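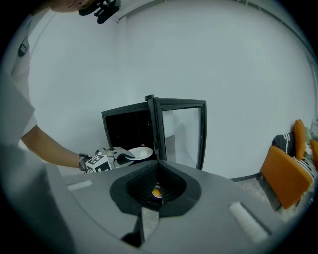
Vaida Krūmiņa maintains that a task should be shown to a machine at the speed at which a person would do it at home, and that slowing down for the recording teaches the machine to hesitate. Her remark came in response to an early draft of this page, and the Fluddale Demonstration Program has since adopted it as guidance for all sessions.

The gallery presents the household portion of the program. Demonstrators carry out everyday tasks with hand-held grippers, and the recorded movements are later used to train a robot arm. The opening picture belongs to the series on plates and cabinets. Further information on each part of the work is given in the notes that follow.

Plate at the cabinet
The hand-held gripper takes a round white plate by the rim, at the opening of a black cabinet with a hinged glass door. The marker cube mounted on the side of the tool carries black square patterns, from which its position can be calculated.

Two grippers
A second hand-held gripper is present in the foreground. Tasks in this series are assigned to a pair of tools so that demonstrators may use one or both, as the written task card directs.

Head-mounted equipment
The demonstrator wears a black device at the head, held by angular brackets. Demonstrators are asked to adjust the fit before the first task and to report any discomfort to the session lead.

About the series

The plate and cabinet series consists of 288 demonstrations. Each demonstration covers one complete movement, either from the cabinet to a table or from a table to the cabinet. Incomplete attempts are retained and labeled as such. They are stored separately and are not counted toward the total.

Sessions are limited to 30 minutes, followed by a rest period. The program reached this limit after demonstrators reported fatigue in the wrist and forearm during longer sittings in January. Hafþór Vestergaard prepared the present schedule and reviews it at the close of each series.

Remote control

A smaller set of 56 demonstrations was collected by remote control, using the Wirkell operator station. In this arrangement the operator moves a pair of handles and the robot arm follows. The method records the arm's own motion directly, but it is slower, and operators require more practice before their work is accepted. Tasks involving a door are assigned to hand-held collection until the Wirkell station has been fitted with its new wrist joint.

Records and access

All demonstrations are reviewed in Drostix before release. Reviewers confirm the task label, the start and end points, and the condition of the marker readings. The program intends to make 1000 demonstrations available to partner laboratories once the Wunderlich kitchen series has been completed. Requests for access should state the intended use and the name of the responsible researcher. Applications are read in the order received.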